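### 4.2 What the written rules cover, and what they leave out

Most published guidance on running two-armed tabletop cells reads well until you try to apply it to a table. We took the Novden practice note as our starting point, partly because it is short and partly because three of the four sites we visited said they followed it. We are less sure than they were. The note asks that a cell be "clear and marked" before work begins, and leaves both words undefined.

Take marking first. Tape on the floor is easy to lay and easy to tick off on a form, and every site had some. At the Aryee site dark tape runs across the concrete beyond the table, with a second line meeting it. Whether that tape is a keep-out line, a camera guide or a leftover from an older layout can't be read from the floor. The note would accept it in all three cases. A marking that satisfies a rule without telling a visitor what to do is of doubtful value, and we scored it that way.

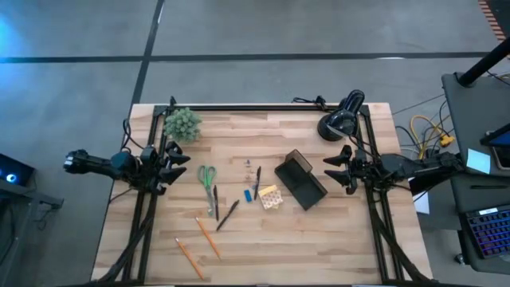
Clearing is harder. The note assumes that anything on the table is either part of the job or shouldn't be there, but desk-tidying work doesn't split so neatly. Pens and scissors are meant to be moved. A lamp or a plant may be set dressing that the arms must avoid, or it may be something an operator could ask for next. Under the note as written, two auditors can walk up to the same table and reach opposite findings, and in our trial of the scoring sheet they did. Arnel Evangelista passed the Aryee table and Aiguo Tan failed it, both citing the same clause.

Our fix was a dull one. Before each block of 30 episodes the operator writes down every object in one of two columns, "may be moved" or "must stay put". A lamp goes in one column or the other. Scissors get an extra line saying which way the handles should face at the start, a point on which the note is silent even though it devotes a full page to lighting.

The log at Aryee held 653 episodes against a planned 600. We had hoped the surplus would let us drop doubtful runs without falling short. It didn't help much, as the log gave no reason for the extra runs and no way to tell a repeat from a new start. We kept them all and reported results with that warning attached.

The Pretinel guide does better on shared space. It treats the strip between two arms as a zone in its own right and asks for a named rule on which arm has priority. Figure 5 shows the sort of case it has in mind: both grippers near the middle of the table, a short gap between them, with green scissor handles and a small yellow-faced square close by. The guide would have the operator say in advance which arm yields. It doesn't say what yielding means. An arm that stops dead over an object has yielded on paper and is still in the way.

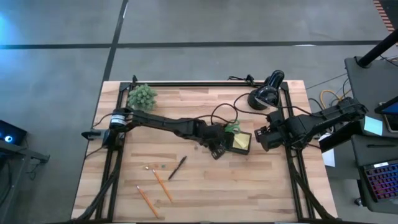
### 4.3 End states and the trouble with "tidy"

Rules about how a run starts are at least common. Rules about how it ends are rare, and the ones we found were vague. The Skekon checklist asks the operator to confirm that "all items are stowed", a phrase that will bear almost any reading.

Consider the wrist view in Figure 6. The mesh organiser has a black pen standing in its cup, a pencil and a pair of green-handled scissors lying across it, and a pad of sticky notes in its tray with the top sheet curling up. A second yellow pencil is loose on the wood to one side. A strict reader says this isn't a finished state. A lenient one might call it nearly there. The checklist has one box for both of them.
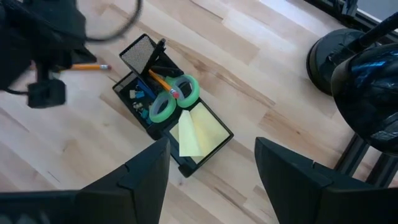 We therefore dropped the single box and scored each object on its own: in the organiser, on the table, or not found. Where an item is in the organiser but lies across more than one compartment, the sheet has a separate mark for it. Operators complained that this took longer, and they were right. The pay-off was that Tan and Evangelista stopped disagreeing about whole runs and began disagreeing about single pencils, where a recorded view could usually settle the matter.

We also tried a fixed wait of 30 seconds before scoring, borrowed from the Skekon checklist, so that anything likely to roll or slip would have done so. We found no written basis for that figure at any of the sites. It stays in our protocol for consistency across sites, and readers should not take its presence there as support for it.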